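How to clean out a smelly drink bottle
by Lamisi Fiadzo
49 shares | 10 comments

Sweet tea, juice, whatever. Left the cap on all weekend? Ok. Quick fix, no fancy stuff.

1. Cap off. Dump, rinse with warm water, not boiling or the plastic warps.

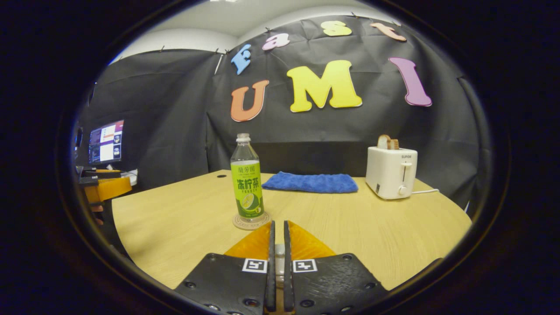
Clear plastic, white screw cap.

2. Spoon of baking soda, 300 ml warm water. Shake hard. Leave it 10 minutes. Longer if it had milk in it, trust me.

3. Label coming off too? Soak first, then peel from a corner. Lemon tea ones same deal.
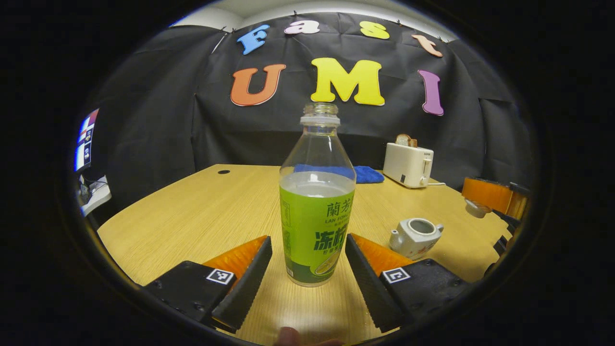

4. Scrub the cap. Old toothbrush, get in teh threads.

5. Rinse twice, dry upside down, cap OFF. Still smells? Recycle it.

113 likes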